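Stone, cloth and blocks: the back room surface at Drestodine

Gallery

Posted in November by Amra Leka

Drestodine is a small workroom for people who make and test play materials. We moved in last spring, and most of the money went into the surfaces. The page collects pictures of the speckled gray stone, the pale curtain that hangs behind it, and the colored cubes from the Trindow set that we use for checking color in the room.

Sarla Tripathi picked the stone. She wanted a gray that was neither blue nor brown, with flecks in more than one size, so that a crumb or a pencil mark would not be the first thing you saw. The quote we accepted came to 3,000 for supply and fitting, and the fitters had it done in two visits. The curtain was Emiko Kobori's choice. She brought in several samples and we hung each one for a week before deciding on the plain one.

Click any picture to see it larger.
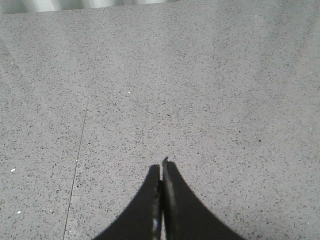 The speckle from close up, with the fine joint line running through it. 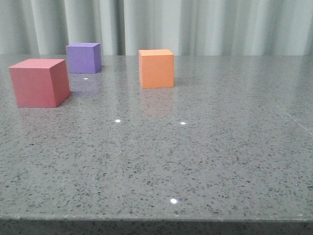

Cubes on the polished stone, with the curtain behind. The red one is nearest.

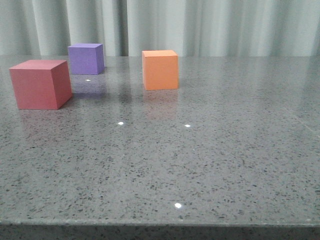 Red, purple and orange. The stone gives back a faint reflection under the red cube.

People who visit usually ask about three things, so the answers are set out for anyone planning a similar room.

Cleaning. Warm water, a drop of dish soap and a soft cloth. Rinse with clean water and dry with a second cloth, otherwise the polish shows streaks in the afternoon. We tried a spray cleaner for the first month and stopped. It left a film that took Hacer Uçar most of a morning to get off. No vinegar and no scouring pads. Felt tip comes off with a little rubbing alcohol if you get to it the same day.

Color. A neutral background makes it much easier to judge one red against another. Our old table was yellow pine and everything on it looked warmer than it was. Rosário Arruda used to carry paint samples out to the parking lot to look at them, and she has mostly stopped doing that. The curtain helps too — the old wall was bright white and threw a lot of glare back on sunny days. If you are choosing fabric, look at it in the evening with the lights on as well as in daylight. Two of Emiko's samples went quite green after 4 p.m.

Shine. A polished finish was the one point we argued over. Sarla would have taken matte, and she still might if we do the front room. Polish is easier to wipe down, but overhead lights need some thought. We swapped the bulbs for 60 watt equivalents with frosted covers and that took care of most of it.

The curtain is washed every 12 weeks, cold, on a gentle cycle, and goes back up slightly damp so the creases drop out. Leave extra width when you order. Ours shrank a little the first time, and we were glad of the deep side hems.

The front room still has its old floor and the Yoshida shelving that came with the lease. Work there is planned for after the winter, once the Faltus order has shipped and the boxes are out of the way. Hacer is collecting offcuts and fabric swatches for it now. If you have leftover gray samples you don't need, drop them at the side door any morning before 11.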